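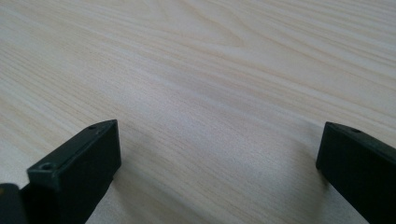
One gripper, jaws open over the bare table.

Empty stretches in hand-held gripper recordings: keep or cut?
Posted by flatpack_tom, March 31, 2025

We are recording examples for a policy that moves a small plug in and out of a clear holder. Two grippers, one person. We have 180 recordings so far and many have long parts where a wrist camera sees only table. Should I trim these before training?

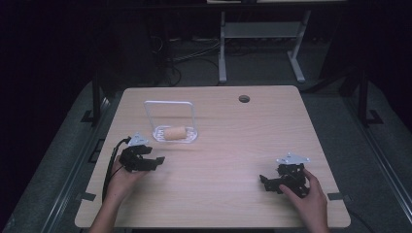 Overhead view, both grippers up, plug in the holder.

The recordings go through Flavlow, which can cut by time but not by gripper width.

Noémi Oláh
Trim the start and end, leave the middle alone. The waiting hand is part of the task, and if you cut one camera you must cut them all at the same point or they drift apart.
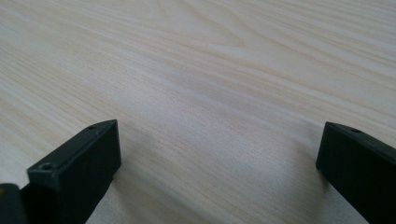 Wrist views with no object in them still tell the model something, mainly how the hand is moving. How much depends on the surface. Long wavy grain like yours gives a tracker some lines to follow, though with bands that soft I would check the tracked path against the overhead camera. We did this at Rieger in September and threw out 8 recordings where the path jumped. A plain white top was worse – we gave up on it. 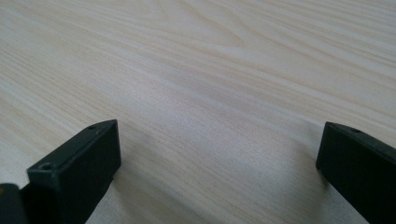 bramble44
Disagree a bit. I'd cut any pause over 25 frames, wherever it is. Ours learned to hover and do nothing, and shorter pauses fixed it. Keep the originals though.

Atasby_user
just record more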